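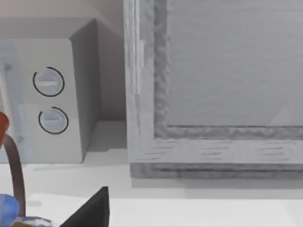
シミュレーション内の調理台。縦に並んだ二つのつまみと、手前に黒いグリッパの指先。

カテゴリ:ロボット・自動化 > 家事タスク検証
印刷する | メールで送る | シェア 40

つまみ操作を機械に任せられるか調べる手順

家電のつまみを回す作業は、人なら手元を見ずに済ませることもあります。機械にはまだ難しい部類の家事です。このページでは、シミュレーション上でつまみ操作の成功率を測り、実機に移すかどうかを判断するまでの手順をまとめます。シミュレータはSqalli、結果の集計はTrokgateを使う前提ですが、他の環境でも流れは同じです。

用意するもの
・家電と調理台を含むシーンファイル
・二指グリッパのモデル
・集計用の表(試行番号、開始角、終了角、接触の有無)

手順1 課題を一文で書く
「下のつまみを右に90度回す」のように、対象と向きと量を決めます。「電子レンジを使う」では範囲が広すぎて、失敗の原因を切り分けられません。つまみが上下に並ぶ機器では、どちらを回すのか必ず書いてください。

手順2 つまみの形を確認する
円盤の中央に横向きの握り部分があるタイプは、指を上下から当てて挟みます。握り部分が水平に近い状態から始めると、手首を回す前の姿勢が決めやすくなります。くぼみの中に握り部分がある場合は、指先が縁に当たらない深さを先に測っておきます。

手順3 周囲の物を残したまま試す
調理台の上を片づけたシーンだけで測ると、成績が実際より良く出ます。取っ手のある物や丸い物を手前に置き、腕がよけて通れるかを見ます。Grumowの配置セットには障害物の置き方が4種類入っているので、最初はこれで十分です。

手順4 試行を回す
配置ごとに500回、合計2000回を実行します。開始角と機器の位置は毎回少しずらします。乱数の種は必ず保存してください。保存を忘れると、同じ失敗を再現できません。

手順5 失敗を分類する
(1)つまみに届かない
(2)届いたが滑る
(3)隣のつまみに触れる
(4)回しすぎる、または足りない
分類が4つを超えると集計がばらつくため、迷う例は備考欄に書きます。

手順6 実機に移すか決める
(3)が残っているうちは移しません。加熱機器では、意図しないつまみが動くこと自体が危険だからです。(2)が多い場合は、指先の摩擦係数の設定を見直します。シミュレーションの値は実物のゴムより高めになっていることがよくあります。

家事を任せられる段階か
私たちがNastusの試験で使っている基準では、つまみを回すだけの単独動作なら、条件をそろえた場所で実用を検討できます。食品を入れ、扉を閉め、時間を合わせ、取り出すという一連の作業になると、途中の小さなずれが次の動作に持ち越され、人の見守りが必要です。工場の操作盤でも事情は似ていますが、機器の位置が固定されている分だけ条件は楽になります。

補足:扉のある機器では、扉が開く範囲と腕の待機位置が重ならないように設定してください。手順4の途中で変更した場合は、最初からやり直しです。

最終更新:8月11日(火)
コメント 4件 | このページを印刷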